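Jusell Street's repair evenings are coming back, and I'm a little bit giddy

By Danica Vrabec

If you live anywhere near Jusell Street you've probably heard a version of this already, most likely the wrong one. So let me set it straight. The repair evenings are coming back to the old Plarnevau library in June, they're still free, and yes, you can bring the toaster.

For those who moved here after they stopped: a repair evening is a few hours when people who know how to mend things sit at tables, and people who own broken things come and sit across from them. You stay with your item. You hold the flashlight, you hand over screws, and sometimes you end up doing most of the work yourself while somebody points. I went to my first one with a lamp that had been in my closet for years and came home with a working lamp and a very strong opinion about cheap cord switches.

The evenings ran for a good long while and then the library lost its back room when the heating gave out. Everybody said it would be a month or two. You know how that goes. The heating stayed broken through two winters, the tools went into Manju Katiyar's garage, and the sign-up sheet on the front door faded until you couldn't read a name on it.

What changed is money, mostly. The Jatoi Fund, our little neighborhood grant pot, agreed in the spring to pay for a new boiler and to fix the doors, which had swollen so badly that the one to the back room had to be shouldered open. I called Manju the minute I heard. She'd heard before me, of course, and was already sorting drill bits.

"I want my garage back," she told me. "I haven't parked in there since I bought the car."

So what's on offer? Small electrics, clothing, bikes, wooden furniture you can carry, jewelry, toys, and anything with a hinge or a latch. Doors and cupboards were the big demand last time around, which surprised me, but half the houses here are old and everything sticks. You can't bring a door in (please don't, somebody did), but you can bring the knob, the latch, the strike plate and a few pictures on your phone, and Thulani Lekota will tell you what to do when you get home.

I sat in on a practice run last week and Thulani had me take an old latch apart on the table. It's a spring and a cam and a bolt, and mine was packed with so much gray paint that the bolt couldn't travel. He let me scrape at it for a while before mentioning that a soak in hot water would've done the job. Thanks, Thulani. 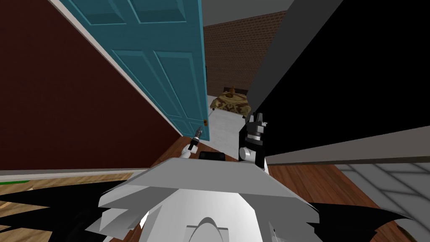 What should I do about a door that only sticks in summer?
Wait before you plane anything. Wood takes up moisture in humid weather and gives it back later, so a door trimmed to fit in July can leave a draft in January. Tighten the hinge screws first, rub a candle stub along the edge where it catches, and if it still binds in the fall, come and see Thulani.

That was the one I asked, by the way, and I'd been about to go home and attack my pantry door with sandpaper. It's now the hinge screws' problem. Two of them were so loose I could turn them with my fingernail! I packed the holes with wooden matchsticks and a dab of glue, which my grandmother used to do, and the door closes fine.

Sewing is going to be bigger this time. Shivam Kanaujia is running two tables, one for machines and one for hand mending, and he's asking people to wash things before they bring them in. I think that's fair. He's happy to do zippers, but he'd like you to know that a zipper on a winter coat takes most of an evening and you'll be unpicking the old one yourself while he watches. He also does darning, and if you've never seen a heel darned by somebody who's good at it, go and stand by his table for ten minutes. I lost half an hour that way.

Bikes will be out in the courtyard if it's dry and in the hallway if it isn't. Flats, brakes, chains, squeaks. They won't true a badly bent wheel, but they'll tell you whether it's worth paying a shop to try.

There's a parts shelf too. It came out of the Retus hardware store when that closed, drawers and all, and the labels are still in the old owner's handwriting. Some of them are right. I opened one marked "picture hooks" and it was full of faucet washers, and another marked "misc." turned out to be the neatest drawer in the whole thing. Take what you need for your repair and drop something in the jar if you can.

Now, numbers, and I know some of you read these only for the numbers. The grant for tools and parts comes to $200 a season. That's not a lot once you've bought solder, glue, thread and inner tubes, so donations are welcome, especially needles and decent screwdrivers. There are 14 repair slots per evening. Slots are half an hour each, and you can book one item at a time. If there's a gap late in the evening you can put your name down again for something else.

Akash Agarwal is doing the bookings. There's a sheet at the front desk, a real one on paper, and he's hung it inside the door this time, out of the sun. You can also phone the library and ask for him. He asks that you say what the thing is and what's wrong with it, and "it's broken" doesn't count. "Kettle, light comes on, doesn't heat" is perfect. "Lamp, flickers when you touch the cord" is perfect. He read me a few from the old sheet and my favorite was just the word "chair" with a question mark.

I asked him what gets turned away. Microwaves, for one, because they can hold a nasty charge even unplugged. Anything that runs on gas. Anything with a swollen battery, which should go straight to the hazardous waste drop-off and shouldn't be sitting in your kitchen while you read this. Big TVs, too, mainly on account of the stairs.

And what about the stuff that can't be saved? It happens plenty. In the old days they fixed more than they lost, but I've watched a man say goodbye to a blender and it wasn't pretty. If your thing is finished, they'll help you strip out whatever is useful for the parts shelf, and you take the remains home. The library can't get rid of it for you, so please don't leave it behind a bookcase.

Toys get their own table near the front and I'm hoping it'll be busy. Doll arms, music boxes, wind-up cars, puzzles with a piece gone. Manju is very good at missing pieces. She made a new marble-run ball out of a drawer pull once, sanded it down and stained it with strong tea, and unless you'd been told you would never have picked it out. Kids can come along and work on their own things, as long as a grown-up stays with them and long hair is tied back near anything that spins.

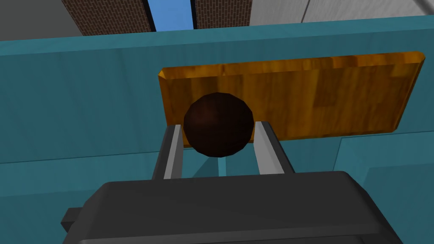 Getting there and what to bring

Doors open at 6 p.m. and the last slot starts at 8:30. Use the side entrance on Jusell Street, as the front steps are still being patched. There's a ramp at the side and the restroom is on the same floor.

The number 32 bus stops right across the road. Parking is what it always was, so if you're only carrying a toaster I'd walk.

Bring your item, its cord or charger, any bits that fell off it (in a bag, please, with a note), and the manual if you happen to be the kind of person who keeps manuals. Bring reading glasses if you use them. Empty the crumbs out of the toaster before you come, Manju asked me to put that in and she asked twice.

There'll be tea and coffee, and I'm told there'll be cake, though the person who told me was hoping I'd bake it. If you'd like to help on a table, even if all you know how to do is sew on a button, talk to Akash when you book. They could use another pair of hands for electrics in particular, and he'll sit you next to somebody experienced for your first evening.

I've put myself down for the first night with a radio that only plays out of one side. I'll be the one with the lemon loaf.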